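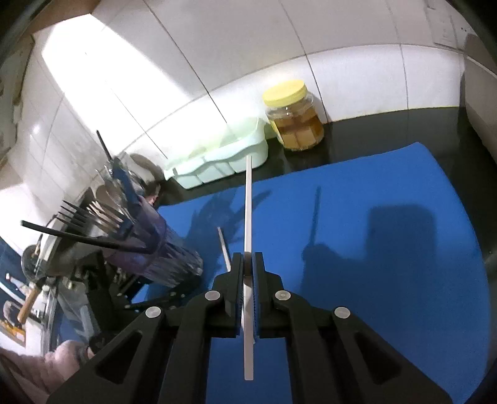
Chopsticks breed in the dark. I put away two pairs in December, in the drawer by the stove, and last weekend I took out a bundle I could barely close my hand around. No two of them matched. Some had squared ends, some round, one had been used to stir paint (my fault, the bathroom, we don't discuss the bathroom).

So I decided to sort the utensils. All of them. This is what passes for a big Friday night in Trestville.

The method, if you want to call it that: everything comes out onto the blue mat, so it can't roll off the counter and under the fridge, where things go to retire. Then you pair up whatever can be paired. Wooden chopsticks look identical right up until you lay two side by side, and then one is a hair longer and slightly more yellow and you start questioning your eyesight. I gave up on matching and moved to "close enough to eat noodles with." Prys Nicholas, who has opinions about this, says a proper pair should taper the same way. Prys Nicholas also keeps forks in a coffee can.

The container on the counter got a wash and a promotion. Everyday things stand up in there now, and the drawer is for the stuff I use twice a year – the melon baller, the other melon baller, the thing from Lloyd that might be for olives.

I kept 51 chopsticks. I realize this is an odd number. The spare is for getting the last of whatever's at the bottom of a jar, a job no spoon of mine has ever done well, and for poking the drain in the sink, although I'm told I should really use separate sticks for those.

Next up is the lids. I opened that cabinet this morning, looked in, and closed it again.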